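Chapter 9
Why We Buy What We Buy: Prices, Habits, and the Story in Your Head

When I was in college I had a weekend job at a housewares store called Kavanagh, and my whole task one October was changing price tags.

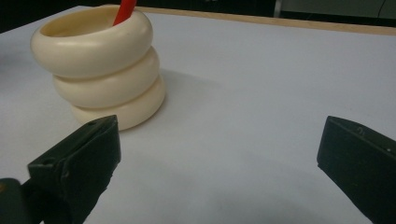

My manager, Lorna Galang, handed me a sheet with two columns on it, old price and new price, and sent me off down the aisles with a sticker gun. Most of the changes were tiny. A lamp went up a dollar, a set of towels came down by two. I remember thinking it was the dullest job in the building, and I also remember being wrong about nearly every guess I made. Things I was sure would stop selling kept right on selling. Things we had marked down just sat there.

I asked Lorna about it at closing time, and she shrugged and said, "People don't know what stuff costs. They know what it cost last time." I wrote that on the back of my hand so I wouldn't forget it, and I've been more or less teaching it ever since.

In the last chapter we drew a lot of demand curves. They slope down, they're nice and smooth, and they let us say things like "if the price rises, the quantity demanded falls." I still believe in those curves! But they leave out the person standing in the aisle with a cart, a tired kid, and only a hazy memory of what a decent frying pan is supposed to cost. This chapter is about that person (who is you, and me too).

We'll start with what economists call a reference price. It's the number you carry around in your head and compare everything to. Say you've always paid $10 for a bag of coffee. One morning it's $12, and you feel robbed. Your neighbor just moved from a town where the same bag was $15, so she feels like she's getting a deal. Same bag, same shelf, same $12 – and two completely different moods on the way to the register.

Then we'll get to anchoring, where the first number you see tugs on your opinion of all the numbers after it. My old classmate Abhishek Nautiyal ran a small version of this with his own students. Half of them were asked whether a mystery vase cost more or less than $92, the other half whether it cost more or less than $36, and then everybody wrote down a guess. You can probably see where this is going, but please hold on to your prediction until Section 9.2, where we go through his results and you get to try it on your own friends.

After that comes habit, which I think is the most underrated topic in this whole book. We'll follow a made-up shopper from the town of Drevedska through a month of groceries and look at how many of her choices are really choices, and how many are just her hand going to the same spot on the same shelf.

You don't need any new math for this chapter, though you should be comfortable reading the graphs from Chapter 8. If elasticity is still fuzzy, go back and reread that section first. I'll wait.

Before you begin

Find a receipt from your last shopping trip, but don't look at it yet. Write down five things you bought and what you think you paid for each one. Now check. Keep your list – we'll need it for the first exercise.

Key terms in this chapter

Reference price
Anchoring
Loss aversion
Habit purchase
Willingness to pay

9.1 The Number in Your Head

Let's go back to that bag of coffee. Where did the $10 come from in the first place? You weren't born with it. At some point you bought a bag, and probably another, and the price settled into your memory without you doing any work at all.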